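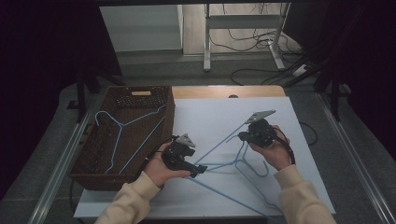

Page last changed: November

Newsroom > Press Releases > Garment Care

Zidwood Cleaners Association Asks for Proof Before Members Sign Up for Semby Hanger Program

HEMEVSIDE – The Zidwood Cleaners Association, which represents 75 independent dry cleaners and laundries in and near Hemevside, is advising its members to hold off on joining the Semby hanger return program until its operator can show where the hangers go.

Semby has been pitched to shops across the area as a simple fix for an old nuisance. Customers bring back their wire hangers, the shop drops them in a branded bin, and a truck takes them away to be "given a new life." Shops pay a monthly fee and get a window sticker. The sales brochure says every hanger is reused or recycled.

The association has read the brochure several times. It has also read the contract, and the two don't say the same thing.

"Our members have been taking hangers back over the counter for as long as there have been hangers," the association said in a statement. "We would be glad to have help with the bent ones. Before we pay for that help, we'd like to see a weight ticket from a scrap yard. So far we have seen a sticker."

What the brochure says and what the contract says

The brochure uses the word "guaranteed" next to its recycling claim. The contract says that Semby will make "commercially reasonable efforts to divert collected material from disposal where suitable outlets exist." It doesn't name any outlet. It allows the operator to change haulers without telling the shop, and it says that a load may be treated as mixed waste if it contains paper covers, cardboard tubes, foam strips, or plastic bags.

Anyone who has worked a counter knows what comes back with hangers. Paper covers, cardboard tubes, foam strips, and plastic bags are most of the list. If a stray bag is enough to turn a bin into trash, the association would like to know how many bins have made it through as metal. It asked. The reply was a second copy of the brochure.

The contract also runs for 31 months, an odd length that no one on the sales side has been able to explain to us. It renews by itself unless the shop gives written notice, and the fee can go up at each renewal.

A small trial with unclear results

Semby's sales materials lean heavily on a trial in Hemevside in which 200 households were given collection bags. The materials report that people "loved" the program. They don't report how many of those bags were returned, how many hangers were in them, or how many of the hangers were straight enough to use again.

The association does not doubt that people liked getting a free bag. Whether they filled it is a separate matter, and whether the contents went anywhere useful is another one after that. A trial that measures none of this can't tell a shop owner much about what to expect in the back room in the middle of winter coat season.

The brochure also says that a participating shop "can save up to 2,000 hangers." There is no time period attached. A busy shop might go through that many quickly and a small alterations counter might take years. "Up to" covers both, along with zero.

The coating question

Many of the hangers used by cleaners have a colored or clear coating that keeps rust off clothing. Some scrap buyers take coated wire without complaint. Others pay less for it or turn it away, and light, tangled wire is unpopular in any color. Members who have tried to sell their own scrap report getting different answers from different yards, and sometimes from the same yard.

Semby says its hangers are sorted using the Jääskeläinen method, described in the brochure as "a proven Nordic approach to circular wire." The association asked for a description of the method and was told it was proprietary. We then asked who had proven it. That request is still open.

We have no objection to a trade secret. We do think that a claim printed on a sticker in a member's window becomes that member's claim in the eyes of the customer, and the customer won't be calling Semby when it falls apart.

What the association is asking for

The association has asked the operator in writing for the names of the yards and reuse outlets that accept its material, weight tickets covering the Hemevside route, the share of collected hangers that is thrown away, and a plain account of what happens to a bin with plastic in it. It has also asked for the word "guaranteed" to come off the brochure or go into the contract. Either would do.

The operator has offered a meeting and a tour of its "customer experience space." The association has accepted the meeting. It would trade the tour for a look at the loading dock.

Advice to members in the meantime

Shops that have not signed should wait. Shops that have signed should find the notice clause, mark their calendars, and keep copies of every pickup slip. Please do not put up the window sticker until the questions above have been answered. Members who have already put it up may want to take it down.

Keep accepting hangers at the counter as usual. Straight, clean ones can go back on the rail. Hang them all facing the same way as they come in, or tie them in bundles with a twist of wire at the neck. A box of loose hangers knots itself together by closing time, and pulling it apart costs more in wages than the hangers are worth. Bent ones should be kept apart from paper and plastic. Call the yard before you drive over with a load and ask specifically about coated wire.

Customers are asked to return hangers without bags or pins attached, and to check their curbside rules before putting any in the recycling cart. Wire hangers can jam sorting equipment, and many curbside programs don't want them.

The association will publish whatever documents it receives. It takes no position on whether Semby is a good program, since it has not yet been shown enough of it to have one.

About the Zidwood Cleaners Association

The Zidwood Cleaners Association is a trade group for independently owned dry cleaners, wet cleaners, shirt laundries, and alterations shops. It receives no money from hanger makers, haulers, or recyclers.

Contact: Zidwood Cleaners Association Press Desk, Hemevside | © Zidwood Cleaners Association | Back to top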